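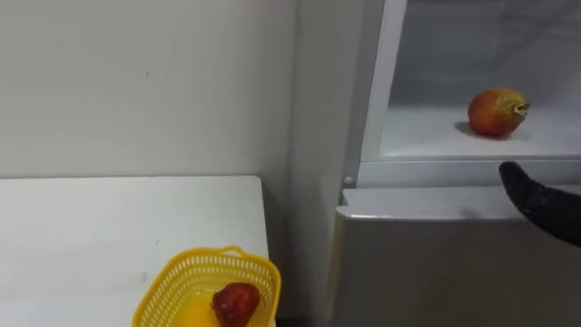 My sister wanted to know, before I even had my coat off, whether the thing could come and do her groceries. She'd been texting me all day while I was at the Skamness open house, and that was pretty much her only question. Could it come over, could it do the groceries, and how much.

So, no. It can't come over. But I had such a good time and I want to get it all down before I forget (this is going up on 12/25/23, so yes, I'm hiding from the dishes).

Skamness has a robotics lab on the second floor of an old office building, and once in a while they open the doors and let regular people wander through. I signed up back in April and forgot all about it until the reminder showed up. There were 31 of us in my group, a lot of parents with kids, a few students who asked much smarter questions than I did, and me with my coffee, which I had to leave in the hallway.

The main demo is a project called Allisero, and it's all kitchen stuff. Putting food away, getting food out, moving it from one place to another. They have a white table right next to a refrigerator, a yellow plastic basket on the table, and a black gripper that goes back and forth between the two. On my turn up front there was a mango in the upper compartment and one red fruit in the basket. The kid beside me said apple, I said plum, and we never settled it!

I thought it would be fast. I don't know why – movies, I guess. It's slow in a way that makes you hold your breath. The gripper comes up toward the shelf and you find yourself leaning along with it like you're watching a putt. The presenter told us fruit is harder than boxes or cans because no two pieces are the same shape, and squeezing matters. They've logged 1,154 pickups so far with this setup, and she was very open about the fact that plenty of those were drops. I liked her a lot for that.

The refrigerator is its own headache, apparently. A flat white shelf with a white wall behind it doesn't give the cameras much to go on, and the lip of the lower door is right where the arm wants to travel. I have banged my own elbow on my own fridge more than 84 times, so I felt for it.

After that we got walked over to the software side, which is named Nông. I'll admit I drifted a little. A big screen, lots of colored lines, a long answer to one of the students. What I did catch is that a person can steer the arm by hand and the program learns from those runs, and that somebody sits there doing this for hours. They let 2 people from our group try steering. I wasn't picked and I'm still a bit sore about it.

Lunch was sandwiches from Stullska downstairs, and if you go, get the egg one. The bread is dark and kind of sour and they put way too much pickle on it, in the best way.

The next open house isn't posted yet. Sign-up is on the Skamness events page when it is, the parking lot behind the building is free, and the elevator takes forever, so use the stairs if you can. My sister says she'll come along next time and ask about the groceries herself.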